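Das durchsichtige Lineal gehört auf den Tisch

In vielen Haushalten gibt es eine Schublade, in der alles liegt, was man zum Basteln und Schreiben braucht. Scheren, Klebestifte, halbe Radiergummis, ein Zirkel ohne Mine. Ich habe meine im Juli ausgeräumt und bin zu einer Meinung gekommen, die ich seitdem gegen Einwände aus der Familie verteidige: Wir besitzen zu viele Werkzeuge für kleine Arbeiten und benutzen die falschen.

In der Schublade lagen 78 Teile. Darunter waren ein Schneidelineal aus Metall, ein Geodreieck mit abgebrochener Ecke und ein Rollmaßband von Cliren, das beim Loslassen die Finger einklemmt. Gebraucht hatte ich davon in den letzten Jahren ein einziges Stück, nämlich ein einfaches Kunststofflineal, durch das man hindurchsehen kann. Es stammt aus einem Schreibwarengeschäft namens Trịnh, in dem ich im Jahr 2000 meine Hefte gekauft habe. Den Laden gibt es nicht mehr. Das Lineal liegt noch immer gerade auf.

Der Vorteil des durchsichtigen Materials wird unterschätzt. Wer eine Linie parallel zu einer vorhandenen ziehen will, sieht die alte Linie durch das Lineal hindurch und kann danach ausrichten. Mit Holz oder Metall verdeckt man genau das, woran man sich orientieren müsste. Man hebt an, schaut nach, legt wieder auf und ist dann doch zwei Millimeter daneben. Für Kinder, die das Zeichnen mit dem Lineal gerade erst lernen, ist das ein erheblicher Unterschied.
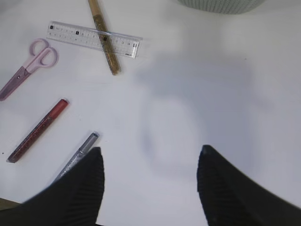
Dazu kommt die Frage der Unterlage. Ich halte wenig von den grünen Schneidematten mit aufgedrucktem Raster, die inzwischen auf jedem zweiten Basteltisch liegen. Zum Schneiden mit dem Messer sind sie nötig, das bestreite ich nicht. Zum Zeichnen, Falten und Kleben stören sie. Das Auge bekommt ein zweites Maßsystem angeboten, das mit dem Lineal in der Hand selten übereinstimmt. Eine helle, glatte Tischfläche ist besser. Die Striche der Skala sind gut zu lesen, und Papierreste lassen sich mit der Hand wegschieben.

Gegen helle Tische wird eingewandt, dass man jeden Fleck sieht. Das stimmt. Unser Tisch, Modell Bidus, hat drei Filzstiftstreifen, die nicht mehr herausgehen. Ich sehe darin keinen Mangel - ein Arbeitstisch darf nach Arbeit aussehen. Wer das nicht erträgt, legt einen Bogen Packpapier unter und wirft ihn danach weg.

Wichtiger finde ich den Platz. Die meisten Bastelarbeiten misslingen nach meiner Erfahrung, weil der Tisch zu voll ist. Man schiebt den Kleber zur Seite, der schiebt die Schere, und irgendwann liegt das Lineal unter dem Karton. Bei uns gilt deshalb seit dem Sommer, dass das Material auf einer Seite bleibt und die andere frei ist. Die Regel ist streng und wird regelmäßig gebrochen, vor allem in der Adventszeit.

Aufbewahrungssysteme lösen das Problem übrigens nicht. Ich hatte einen Drehturm von Grorka mit Fächern in drei Größen. Die kleinen waren zu klein für den Klebestift, in den großen verschwand alles andere. Er steht jetzt im Keller und enthält Schrauben. Das Lineal passte ohnehin in keines der Fächer, es ragte oben heraus und fiel beim Drehen auf den Boden. Jetzt liegt es flach in der Schublade, ganz vorn, neben zwei Bleistiften und der guten Schere.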